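Can a robot squeeze too hard?

Yes. In August, a fruit-sorting gripper called Pikano crushed 13 apples before anyone hit stop. Its maker, Cerkeck, said the machine had "learned" to be gentle. Had it? Engineer Mwende Mwakalinga found that a sensor had failed, so the gripper felt nothing and kept closing.

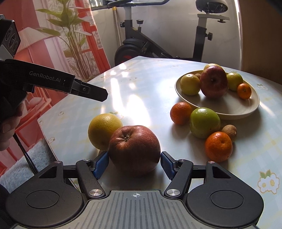 An apple can be replaced. A finger can't, so keep yours away from any gripper, even one that people say is safe. Ask who tested it.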